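Clemiver Home Water Filter: Set-up Guide
Section 3: Fitting the under-sink unit
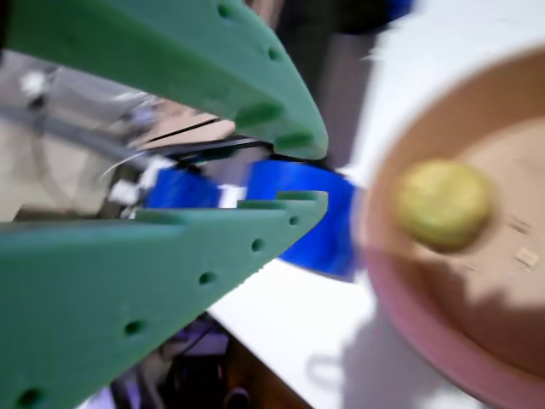 Read the whole of this section before you turn off any taps. The Clemiver under-sink unit connects to the cold water line only. It must not be fitted to a hot line or to a line fed by an instant hot water heater.

You will need an adjustable spanner, thread seal tape, a pencil, a drill with a 3 mm bit, a bucket and an old towel. The mounting screws, tubing, tee fitting and filter tap are in the carton. Check them against the packing list on the inside of the lid. If a part is missing, do not substitute one from the hardware store until you have confirmed the thread size.

3.1 Choosing the position

1. Clear out the cupboard and wipe the side wall dry.
2. Hold the mounting bracket against the wall with the arrow pointing up. Leave a hand's width of clearance below the housing so the cartridge can be dropped out when it is changed.
3. Mark the screw holes in pencil.
4. Check the other side of the panel for wiring or pipes, then drill the pilot holes.
5. Screw the bracket on firmly. It carries the weight of a full housing, so do not rely on adhesive strips.

Note: In rental properties, get written permission from the owner or agent before drilling.

3.2 Connecting to the cold line

1. Turn off the cold water stop valve under the sink. If there isn't one, turn off the water at the meter.
2. Open the kitchen cold tap and let it run until it stops.
3. Put the bucket under the stop valve and undo the flexible hose.
4. Wrap the male thread of the tee fitting with seal tape, going clockwise.
5. Screw the tee onto the stop valve by hand, then nip it up a quarter turn with the spanner.
6. Reconnect the flexible hose to the top of the tee.
7. Cut the blue tubing square with a sharp knife and push it into the side port until you feel it seat. Tug it gently. It should not move.

Caution: Over-tightening will crack the plastic collar on the tee. A cracked collar may hold for weeks before it lets go. If you hear a click or see a white stress line in the plastic, replace the fitting.

3.3 Pressure

The unit is rated to a maximum of 1,000 kPa. Homes on town water are often below this, but pressure can climb overnight when demand is low. If your pressure is unknown, have a plumber test it, and fit a pressure limiting valve if the reading is too high. Homes on tank water with a pump should check the pump's cut-out setting as well.

3.4 Fitting the cartridge

1. Wash your hands. Take the cartridge out of its sleeve and leave the end cap on until the last moment.
2. Check that the O-ring is in its groove and free of grit. Smear it lightly with the food-grade grease supplied.
3. Lower the cartridge into the housing, open end up.
4. Screw the housing into the head by hand only. The spanner in the carton is for removal.
5. Write the month on the label (March, for instance) and stick it where you will see it when you open the cupboard.

The standard cartridge, part 259, treats 2,000 litres. Change it when that volume is reached or after twelve months, whichever comes first. The Pellari cartridge fits the same housing and is meant for tank water with visible sediment. The two can't be stacked.

3.5 Flushing and checking for leaks

1. Open the filter tap.
2. Turn the stop valve on slowly. Air will spit from the tap at first.
3. Let the water run for about ten minutes. Grey or cloudy water at this stage is fine carbon dust and can go on the garden.
4. Close the filter tap and dry every joint with the towel.
5. Lay a sheet of dry paper towel under the unit and leave it overnight.
6. Check the paper in the morning. If there is a damp spot, turn off the stop valve and remake the joint above it.

Caution: Do not leave the house unattended for an extended period until the overnight check has been done.

If a joint still weeps after being remade twice, stop and call a licensed plumber. Wiring a pump, moving the stop valve and any work behind the wall are outside the scope of this guide.

Section 4 covers the filter tap and bench fittings.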